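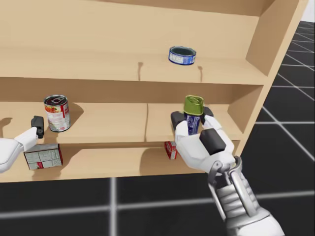
Back home from the open day at Flukach in Ollton. I went with my colleague Trefor Nicholas and we stayed the whole afternoon. Some notes, in 5 posts.

2/ The first hour was simulation only. They project it on a big wall and you sit on very low chairs. The task of the day was shelves: tins and small boxes, two white hands, one grip at a time.

3/ I asked why they use ordinary groceries. The engineer answered that a tall tin and a flat tin need a different opening of the fingers, and the boxes are again another problem. She explained it slowly, for which I was grateful — my English gets tired after lunch.

4/ We were 40 visitors, divided in groups of 8. Our group was allowed to choose the next item. Trefor wanted the soup. There was a small discussion with the people from Brivelitz, who wanted a box.

5/ For those who asked me: yes, they will repeat it in June. You must register before. The bus stops at Hughes, then it is a walk uphill. Bring a jacket, the hall is cold.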